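Workbench (furniture)

A workbench is a sturdy table for doing jobs on, and I've been writing up this entry in my head for years, so bear with me if I run on a bit! The word covers a lot of ground: the heavy wood bench a joiner planes boards on, the sewing table, the steel packing station in a warehouse. What they share is a flat top at a useful height and enough weight to stay put.

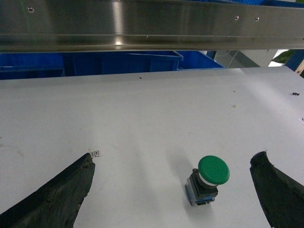
By the Bench & Shop editor, Privent Home Encyclopedia
Last revised 30 August 2021

Height

People argue about this more than anything else. The old rule says the top should meet your wrist when your arms hang down, and for hand planing I still go by it. For fine work you want it higher - I raised mine 4 inches with blocks and my back thanked me by the weekend. Sitting work is another story, and there I'd start from your elbow and fiddle until it feels right.

Tops

Solid maple and beech are the classics. They're heavy, they take a beating, and you can plane them flat again when they get ugly. Pale laminate tops came in later and I was slow to warm to them (they looked like a dentist's office to me), but they wipe clean in seconds and a dropped screw shows up right away.
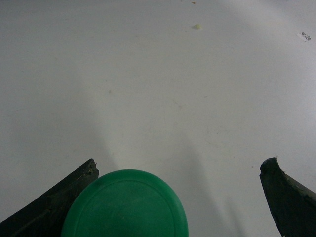 I keep one of each now. The maple one was built from plans in the old Killov catalog, and the plans called for a top 2 inches thick. I'd go thicker if I did it again, mostly for the vise.

Storage

Shelves under the bench add weight down low, and that's a good thing. Drawers are lovely until sawdust gets in the runners. I like open bins best, sorted by job. At the Ejigu community shop, where I took a class one April, every lid had its own color, and I copied the idea as soon as I got home.
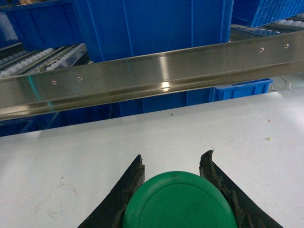

Labels help too, if you'll keep them up. I never do. The big parts cabinet at Ejigu had 100 little drawers, all labeled by hand in the same neat capitals, and I was so jealous!

Lighting and power

Put a light on each side if you can, so your hands don't throw a shadow over the work. Outlets go along the back or under the front edge. Anything with a motor should have a stop you can reach without looking for it.
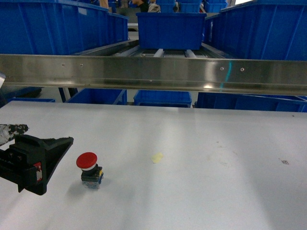

A red emergency stop button on a white tabletop.

Buying one

New benches cost more than I'd like. The Anura folding model is fine for a small apartment, though it walks across the floor when you saw. The priciest cabinetmaker's bench I ever came close to ordering was $1,713 before shipping - I closed the page and went out to buy lumber.

See also: Sawhorse; Vise; Tool chest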